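The toy kitchen lady, on toasters, felt and what gets lost under the radiator

She buys play food for a living. Well, part of a living. The rest is fixing it, washing it, sorting it into bins and lending it out to nurseries, waiting rooms and anybody else who fills in the form. The lending shelf goes by the name Fumano, which she says was the name on the door when she took the unit and she never got round to changing it. There are 200 sets out at any one time in a good month. We had an hour on a Monday, before a delivery, and she talked through most of it with a darning needle in her hand.

First thing I asked was how you decide what goes in a set.

"You don't decide, they do," she said. "You put out a kitchen and you see what comes back chewed. Fruit comes back chewed. Plates come back fine. I've got plates that are older than the kids using them."

Her basic kitchen has a plate, a cup, a bowl, something to cook in and a handful of food. That's it. She used to send out more. A lot more, the early boxes had 73 pieces each, and the nurseries hated them. Took all of snack time to put away.

"They'd ring me up and say lovely, lovely, can you come and take half of it back."

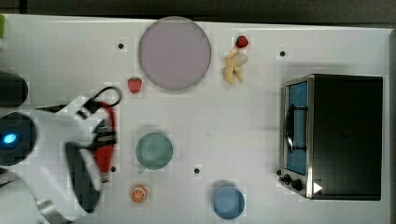

Toasters are her sore spot. People ask for one every time, she says, ahead of the stove, ahead of the sink, and for years she couldn't find one she liked. Doors came off. Knobs came off and then you've got a small part and a problem. The one she settled on is the black toaster oven with the silver frame and the two knobs down low, and she will talk about it for as long as you let her. A kid can understand a door, is her point. You put the thing in, you shut the door, you look through the glass. "It's a whole play. Beginning, middle, end. Then they do it again 18 times."

Does the food have to fit in the oven?

"Ha. No. They'll put a shoe in it."

The banana is the other one. She has gone through a few bananas. Hard plastic ones, painted wood ones, one that squeaked and was retired in a week. What she wants now is a peel that opens. Kids who won't touch a real one will peel a toy one all morning, acording to the teachers, and she has stopped arguing with teachers.

We got onto color. I said I'd expected everything to be brighter. Her kitchens are pale, mostly, lavender and soft greens and blues, and then the food comes in loud on top of it. On purpose?

"Half on purpose. I bought a job lot of the pale stuff. Then I saw that you could find the strawberry. On a red plate you lose the strawberry. So now I say it was on purpose."

Strawberries are the thing she replaces most. They roll, they're small, they go home in pockets. She sends two where she can. Every box goes out with a card that lists what's in it and every card comes back with the strawberry line crossed out in somebody's best handwriting. She orders them in from Masanja, the wholesaler, 180 to a carton, and keeps the carton under her own desk. Where do they go? Radiators, she thinks. Behind them. Under them. She once got a envelope in the mail with one strawberry in it and no note.

The bigger set, which she calls the cook's set, is for rooms with older kids, or rooms with a bit more floor. Pan, pot, spatula, colander. More to carry and more to stir. She wasn't sure about the colander.

"I thought, who's draining anything? There's no pasta in the box. But they wear it. They carry the fruit in it. They look at each other through the holes. It's the best thing in there and it was the cheapest."

And the ketchup?

"Oh, the ketchup." Needle down for this one. "You can give them a beautiful orange slice, all the little segments. They'll put ketchup on it."

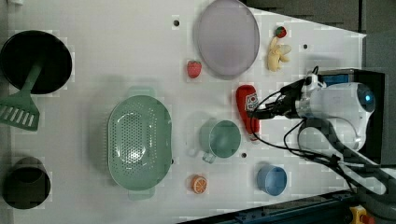
KEVEL, July

Second visit, shorter. She had moved the sorting tables to the other wall and was halfway through the summer wash, when everything comes back at once. Sinks full. Racks full. Cups get done first, they hold water and nobody wants to find that in September. Mugs next, then bowls, then anything flat. Fabric food goes in a mesh bag on cold and gets laid out on a towel, and she was firm about the towel. Not a radiator. Not a windowsill either, the yellow fades.

I asked what a set looks like when she's happy with it.

She lays it all out on a white table before it gets boxed. Has to be white, she says, she had a wood top before and missed things. Cracks. A bit of old sticker. Green cup, blue cup, whatever's going in, everything face up with a gap round it, and she walks once around the table. If she has to look for something, it isn't there.

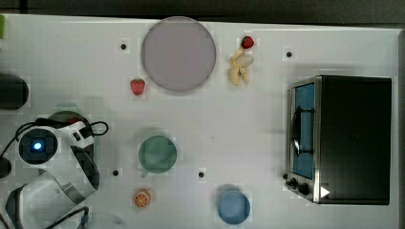

One plate, two strawberries, one banana, the orange, a cup, a bowl and the toaster oven.

That's pretty much the small kitchen as she'd like every room to have it. She'd add a spoon. She is always looking for a good spoon. The ones you can get are either too light, so they get thrown, or too long, so they get used as swords, and there was a supplier called Skullavness who made one she loved, short, fat handle, and then they quit doing spoons and went over to trays.

"I bought what they had left. I've got a drawer. I don't lend those out, I'll be straight with you, I just have them."

What would she tell somebody setting up a play kitchen at home, no lending shelf, no budget?

Less food, she said, straight off. A few things that look like what they are. One thing with a door. Use a real bowl if you have a light one, kids like real. Don't fix the layout, don't glue anything down, and leave it messy overnight now and then so they can walk back into it in the morning and carry on where they were.

And mend it where they can see you. She holds up the banana she's been working on while we talk, one seam left to close. A kid at one of the nurseries asked her once if it hurt. She told him no, and he went and got his coat so she could do the pocket.

The shelf is open mornings, the form is on the door. Bring your own box, she's out of boxes.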